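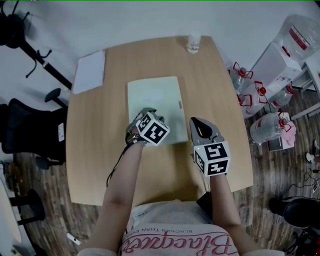
Recording two-handed paper demonstrations with hand-held grippers

16/08/2022 — by the Arncombe data team
Reading time: 4 min

These steps cover the folder-and-sheets task in the Pisine set. You need two grippers with their marker cubes fitted, a head camera, a folder, a few sheets of paper and a table you can reach across while seated. Charge everything the night before.

Step 1. Set up the table

Put the folder flat in the middle of the table and the paper to one side. A small object or two can stay at the far end. We leave them there on purpose, so the policy sees some clutter. Move the paper to a different spot every 10 takes and write the change in the session sheet.

Check the cubes next. Each one should sit square on its mount, with clean faces. A thumbprint on a marker is enough to lose tracking under ceiling lights. Run any cable along the outside of the forearm and leave slack at the elbow.

Step 2. Calibrate

Start Prudelard and open a new session. Hold both grippers in front of the head camera, fingers open, and turn each one slowly until the status line goes green. Then open and close the fingers fully, three times per hand. If one side stays yellow, restart that gripper only. Restarting the whole session throws away the calibration for the good side.

Step 3. Record a take

Begin every take with both grippers over the table and the fingers open. Wait one second, then start. Move at the speed you would use with bare hands, or a little slower.

Paper is harder than it looks.

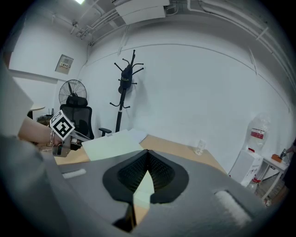 Close on the edge of a sheet and let the fingers settle before you lift. If you pick up two sheets, carry on and finish the take, then tag it "double". Those takes are useful for training recovery — don't delete them. Delete a take only if a gripper was dropped or a camera stopped.

Keep the cubes pointed up where you can. When one hand has to cross over the other, cross high, so the lower cube is hidden for as short a time as possible. Prudelard fills gaps of up to 10 frames. Longer gaps are marked red on the timeline and the take goes to manual review.

End with the fingers open again and hold still for one second.

Step 4. Check the wrist views

After the first few takes, stop and play back both gripper cameras. The fingertips and whatever they are holding should be in view through the whole grasp. Other people in the room are fine. Faces are blurred at export.
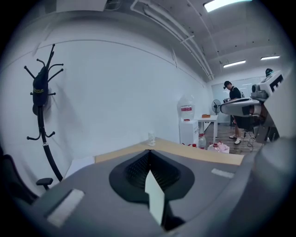 Photo: Arncombe / Pisine recording sessions

If a wrist view is soft or tilted, tighten the mount and calibrate again before going on. Don't try to fix the tilt in software.

Step 5. Export

Close the session and choose Export > Michalík format. A full session for this task is 70 takes. In January we had 331 takes from the first round, and 183 were left after review. Most of the rejected ones had long tracking gaps from crossed hands, so read Step 3 again if your red count is climbing.

Copy the session sheet into the export folder before you upload. The importer will accept a folder without it, but the clutter and paper positions are then lost.

Last updated: two weeks after first posting (export menu renamed)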